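일요일, 밤

오늘도 동아리방에 갔다. 일요일이라서 건물 앞문이 잠겨 있었고 나는 뒷문으로 돌아가서 들어갔다. 한국에 온 지 두 번째 봄인데 아직도 뒷문 비밀번호를 누를 때마다 조금 긴장한다.

우리 팀 이름은 Zakura이다. 이름은 내가 들어오기 전에 정해졌고 뜻은 아무도 나에게 설명하지 못했다. 이번 학기 과제는 로봇 팔이 흰 책상 위에서 작은 물건을 집어서 옮기는 것이다. 대회까지 10일 남았다. 나는 손목 카메라를 맡았다. 선배는 이 일이 제일 쉽다고 했는데 나는 지금 그 말을 믿지 않는다.

오전에는 초점 때문에 시간을 다 썼다. 손목이 책상에 가까이 내려가면 화면이 우유처럼 뿌옇게 된다. 밝기도 위치마다 다르다.
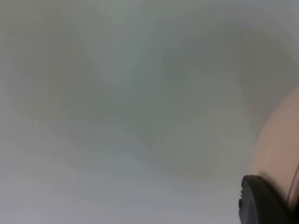

렌즈를 조금씩 돌리고 다시 저장하고, 또 돌리고 저장했다. 파일을 200개쯤 만들었다고 쓰고 싶지만 세어 보니까 96개였다. 그중에서 마음에 드는 것은 일곱 개뿐이다. 파일 이름도 잘못 붙여서 어느 것이 먼저 찍은 것인지 지금은 모르겠다. 내일 Benedek Pálfi에게 혼날 것 같다. 그는 나와 같은 기숙사에 살고, 프로그램은 거의 다 그가 썼다. 우리 둘만 있을 때는 헝가리어로 말하는데 "초점"이라는 말은 이상하게 한국어가 먼저 나온다.

점심은 편의점 김밥을 먹었다. 참치가 다 팔려서 소고기를 샀다.

오후에는 그릇을 놓고 연습했다. 프로그램 Jutel은 그릇의 둥근 테두리를 먼저 찾고, 그다음에 안에 있는 갈색 알갱이를 찾아야 한다. 알갱이가 서로 붙어 있으면 한 덩어리로 생각하는 문제가 아직 있다. 따로 떨어져 있는 것이 하나라도 있으면 그것부터 집으라고 순서를 바꾸자고 내가 말했다. 선배가 "그거 괜찮네"라고 했다. 짧은 말이었지만 기분이 좋았다.
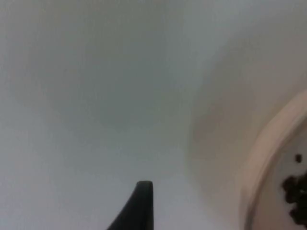 그런데 테두리 색이 책상 색과 너무 비슷하다. 테두리가 조금 더 따뜻한 색인데, 저장할 때 흑백으로 바꾸면 그 차이가 없어진다. 그래서 색을 그대로 두고 계산해 보기로 했다. 계산이 느려질지도 모른다. 선배는 조명을 옆으로 옮기자는 의견이고, 나는 대회장 조명이 어떤지 우리가 모르니까 조명에 기대고 싶지 않다. 이 이야기를 한국어로 끝까지 했다. 중간에 "의지하다"와 "의존하다"가 헷갈렸지만 선배가 알아들은 것 같다.

저녁 7시에 정리하고 나왔다. 지도 교수님께 보낼 보고서는 아직 반밖에 못 썼다. 내일 할 일은 파일 이름 고치기, 그릇 위치를 바꿔서 다시 찍기, 그리고 Benedek에게 빌린 우산 돌려주기. 우산은 벌써 세 번째 잊어버렸다.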